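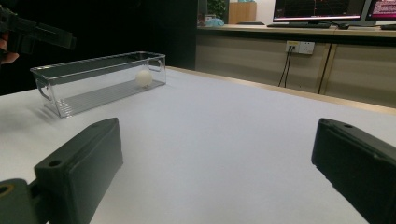

Storage & Sorting / Clear Bins

Dabbas Long Bin, clear, with two end handles

I've been selling storage bits through Kodero for a while now, and the Dabbas long bin is the one I keep taking home myself (my partner has started hiding the car keys on delivery days). It's a see-through, open-topped bin, long and fairly narrow, with a molded handle at each short end and a ribbed floor. No lid, no wheels, no labels to peel off. You put it on a shelf or a table, you throw things in it, and you can see what you threw in it from across the room.

I'm a big fan of clear bins in general. I had a whole wall of pretty gray fabric ones for years and I spent half my life pulling them out to look for batteries! With this one I just look. Even something as small as a ping-pong ball shows up right away through the side, and if you have kids who own a lot of small round things, you'll know why I mention it.

The handles

These are what sold me. They stick out from the ends, so you can get hold of the bin without putting your fingers inside it, and you can slide it off a deep shelf with one hand or carry it with both. I keep one full of craft paint above the washing machine and I'm not tall, so I hook the near handle, pull it halfway out and then take the other end. Please don't carry it by one handle when it's full, though. I did that with a bin of dried beans and I was still finding beans in November.

The ribbed floor

Long grooves run across the bottom, side by side. Pens and brushes sit nicely on them, and crumbs tend to end up down in the channels, so give it a proper rinse now and then – a soft bottle brush gets in there well. I wash mine by hand in warm soapy water and dry it with a tea towel. Scouring pads are a bad idea, they leave a haze on clear plastic and it won't come off.

What people use it for

Hanne Lindqvist bought 8 for her classroom at Konholm and uses them for table tennis balls, chalk, lost mittens and whatever else turns up. She wrote to tell me she puts one in the middle of each group table and the kids tidy into it at the end of the lesson, with no arguing over whose box it is. Martti Savolainen has his in the fridge, one for cheese and one for jars (he pulls the whole thing out like a drawer when he makes sandwiches, which I have now copied).

I'd also say yes to spice packets, charging cables, bath toys, seedlings on a windowsill and the sort of mail you mean to open later. I'd say no to anything that has to stay dust-free, with it being open on top, and no to tall bottles, which make it tippy when you pull it out fast.

Buying one, or a few

Sold singly or in a pack of 2. We had 140 in the last delivery and they went quicker than I'd planned, so the next batch comes in on 27th October and you can reserve from that one by leaving your email at the checkout. Orders of 100 or more go through our warehouse at Pultumport, and for those please write to me first so I can sort out the freight.

If you want to know whether it'll fit your shelf, send me the depth and the width and I'll go and measure the bin again with the handles included. People forget the handles. I forgot the handles, and that's why there's one sticking out of my linen closet.

Goes well with: Dabbas shelf liner, Dabbas clip-on label holders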